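Bowl pick-ups by remote control - both arms or one?

mpenry
Posted September 30, 2023
We're showing a two-arm setup how to handle bowls, driving it by hand from the leader arms. Green mat, a few bowls and a light blue piece on the table.

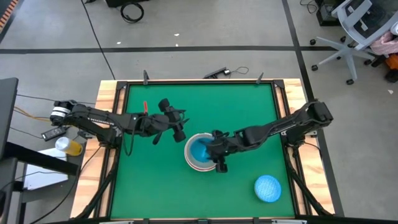
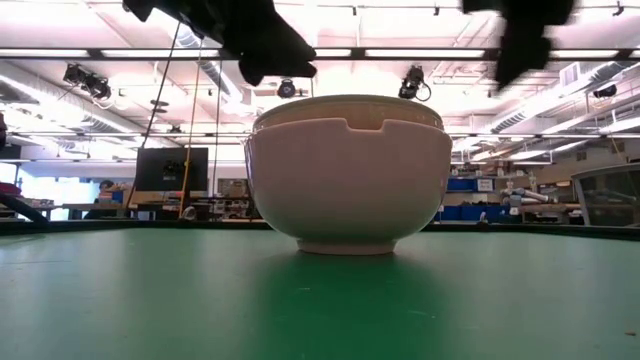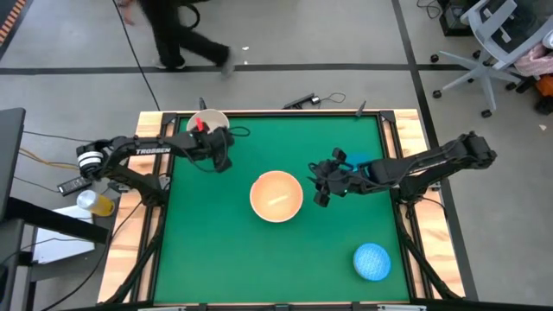 So far I have 40 runs and want to know if that's worth training on. Elin does most of the driving and she is quicker than me.

brendine
40 is thin. We went to nearly 255 on our bowl task before it stopped missing the rim.

tornareo
Disagree. 40 slow, tidy runs will beat 255 rushed ones. Have the same person do all of them.

brendine
One driver gives you one habit. Ours only ever came in from the left, and it was useless as soon as the bowl moved.

mpenry
We do move the bowls between runs, by hand. Should I bin the ones where she fumbles and tries again?

nsamuel
Keep them if she recovers. Bin any where she stops and sits there - the arm learns to sit there too.

tornareo
I'd bin the lot, fumbles included.

mpenry
Will keep the recoveries for now and do another 20 myself. Thanks all.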